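Spent most of today on the folding cell. Writing down what I did, mainly so I can find it again in November when it needs doing again.

The cell is two arms on one bar, three walls, a tabletop. We call it Moges, after the label on the crate it came in. It had done 728 garments since the last service and the right wrist had started to lag.

First job was the bar. Every bolt off, cleaned, back in, torqued from the middle outwards. Two on the left base had worked loose. I'd blamed the software for that wobble for a fortnight.

Second job, cables. Mindau sells them in one length and it's longer than we need. I used to tie the spare tight against the forearm. Lost a connector that way last year. Now they get a wide loop past the elbow and nothing tied near the wrist.

Third, grippers. Fingers off, pads dressed lightly on the Grindix, fingers back on, re-zero both sides. The left one took three goes before it would hold its zero.

Then back to cloth, at half speed.

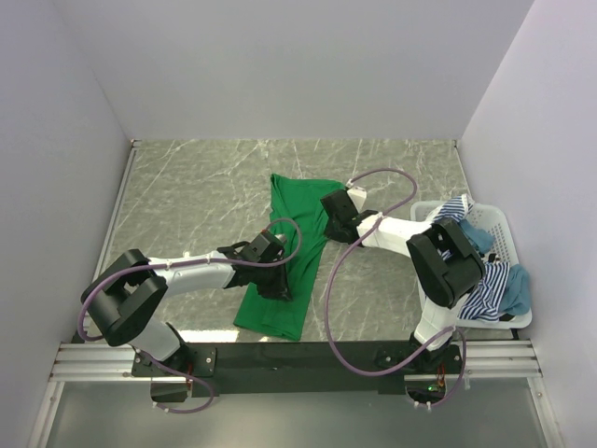
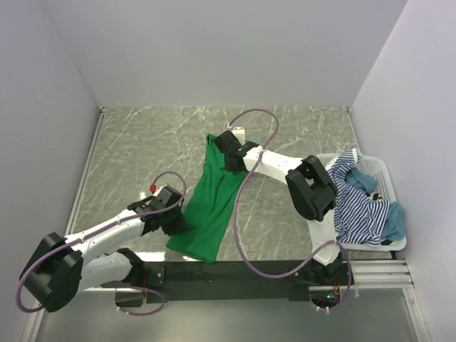 Right gripper on the top end of the green one both times.

Chiyo Furukawa replied to ask whether long loops don't just snag on the laundry instead, and said at Palbridge they clip theirs to an overhead arm and swap the cable every 1000 cycles whatever state it's in.

Fair question. They do snag now and then, mostly on sleeves. I'd take a snag over a broken connector, as the arm stops on a snag and I can free it by hand. An overhead arm would be better but we've no height for it.

Swapping on a count is a good idea, though. The left cable is the older of the two, 351 cycles on it. The right has 162. I've put both numbers on tape on the side panel – will see how they look at 1000.

Still to do: new pads for the left gripper, and find out why the right elbow ticks when it's cold. The tick goes after ten minutes of running, so it's last on the list.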